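Ticket: Clotby cloth folding, bedroom set, right gripper dropping samples
Opened by: Yareli Quintero
Assigned to: Uwe Kohlhase
Status: waiting on re-record

June 5, 2024, Yareli Quintero
Five takes from the bedroom set failed the import check. The message is the same each time: "width stream shorter than video". The video plays through to the end. The left gripper's files are fine. I have restarted the recorder and changed the card, with no difference.

Reply, Uwe Kohlhase
Please send the raw folder as well as the export. Did the failed takes have anything in common? Fast moves, long takes, a certain cloth?

Reply, Yareli Quintero
Raw folder is on the Fliltbridge share. The failed ones are mostly the quicker folds. Slow folds on the same bed went through. Damián tried a different cable on the right gripper and got one good take, then two bad ones.

Reply, Uwe Kohlhase
Looked at the raw files. The width readings stop for a moment and then carry on, and the export closes the gap up, so everything after it is early against the video. A take like that can't be used for training even if it gets past the check. Please don't pad the files by hand.

Reply, Yareli Quintero
Understood. Views from the grippers, black cloth on the pink blanket:

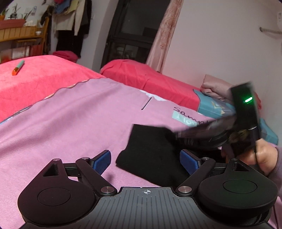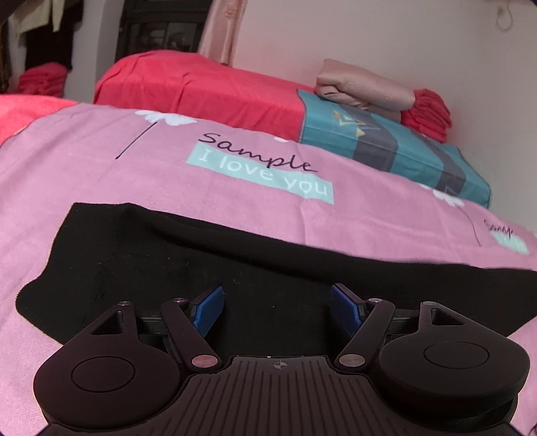 I have moved the failed takes to a folder called "hold" and left the names as they were. Precious has the task list and will mark those folds as not done, so they come round again.

Reply, Uwe Kohlhase
Good. Next steps: put the older firmware back on the right gripper, record six folds at normal speed, and run the check before doing any more. If the gap is still there, swap the right gripper for the spare from Dolmont and tell me which one you used in the take notes.

Reply, Yareli Quintero
Will do. Leaving this open until the six are in.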